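Mikard Fire and Rescue
Holiday staffing and station information, a thread from the department

1/ The department has received a number of questions from residents about how our stations are staffed over the coming holidays. The posts that follow set out the arrangements. 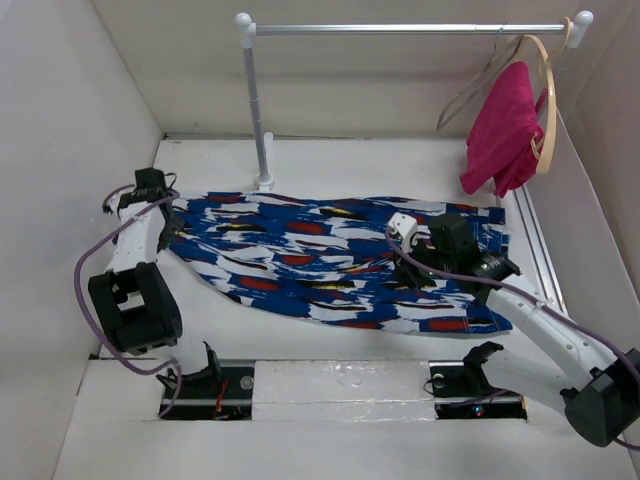
2/ All stations in Mikard will be staffed day and night throughout the holiday period. Emergency calls will be answered in the usual way. Residents should dial 911 for any fire, medical emergency or suspected gas leak.

3/ Administrative offices will close at noon on the day before each holiday and reopen on the next business day. Burn permits, inspection requests and report copies will not be processed while the offices are closed.

4/ Holiday shifts are assigned by the regular rotation. Members may trade shifts with the approval of both shift officers. Trades must be entered in the station log before the start of the shift. Seniority is considered only when two members request the same leave.

5/ Members expecting a child, or caring for a newborn, may ask to be placed at the station closest to home for the length of the holiday schedule. The department granted every such request last year and expects to do so again.

6/ Families of on-duty members are welcome to share a meal at the station. Visiting hours are 11 a.m. to 8 p.m. Visitors park on the street side. The apron and the rear drive must remain clear at all times.

7/ Children must stay with an adult in the day room or kitchen. If the station is called out during a visit, families may remain in the day room until the crew returns or may leave by the front door.

8/ Residents often ask whether they may bring food. Sealed, store-bought items are accepted at the front door of any station. The department is unable to accept home-cooked dishes, alcohol or cash.

9/ The Flirarham Road station will operate with one engine instead of two while its second bay floor is repaired. The second engine and its crew have moved to the Carkia station. Coverage for the Flirarham district has been reviewed and remains within the department's response standard.

10/ Crews answered 913 calls during last year's holiday schedule. Cooking fires were the leading cause of structure calls. Please stay in the kitchen while the stove is on, and keep a lid within reach of the pan.

11/ Turkey fryers must be used outdoors, on level ground, at least 15 feet from any building, deck or fence. A frozen or partly thawed bird must never be lowered into hot oil.

12/ The department has 500 smoke alarms available at no charge to homeowners and renters within city limits. Requests may be made at any station front desk between 9 a.m. and 4 p.m. on business days. Installation is included.

13/ Correction to post 12: alarms may also be requested by phone through the main office. Tenants do not need a landlord's signature to request one.

14/ A printed copy of this schedule is posted at each station entrance and at the public library. Questions on staffing should be directed to the main office and not to the emergency line.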